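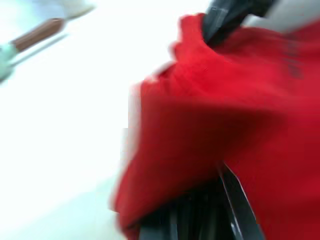
Laundry Folder and Linen Hand, part time
Mirani Linen & Wash, back room, evenings

We are looking for someone who can fold. Everyone believes they can fold. We have interviewed a number of these people, and we now own a tall stack of tablecloths shaped like sleeping dogs.

Mirani washes and folds for restaurants, two dance schools and anyone who walks in off the street with a bag. The washing is done by machines and by Yasir Khokhar, who prefers not to be talked to before his tea. The folding is done by hand at the long table in back, and that is the job.

What you would be doing

Taking cloths, napkins, aprons and T-shirts out of the carts and getting them flat. Finding the corners, including on the round tablecloths, which have none and must be folded anyway. Keeping reds away from whites until they are bagged (we had a pink November and would rather not have another). Turning printed shirts so the print ends up on top. Setting aside anything torn, stained or plainly belonging to a different customer, and writing it in the book in letters that Ghazala Khattak can read.

A normal evening is up to 278 pieces. Before a holiday it is more, and there is pizza.

What we need from you

You can stand for a few hours and lift a full bag, which weighs less than it looks and more than you'd like. You don't mind lint. You can match socks without developing theories about them. Experience in a hotel, a hospital laundry or a large family is welcome. Fitted sheets can be taught, but it takes a while and there may be language.

Hours and pay

Five evenings a week, starting at 5 p.m. and finishing when the carts are empty, usually before 9. Pay is discussed at the tryout, along with the radio, which Yasir controls. Your own washing is free, within reason. Curtains are not within reason.

How to apply

Come by the counter after 2 p.m. and ask for Hina Marwat. Bring a phone number and one reference who isn't your mother. Hina will hand you a basket and leave you alone with it for a quarter of an hour. Please don't send a resume with a photo of your closet. We have three of those already, and one was very clearly a store.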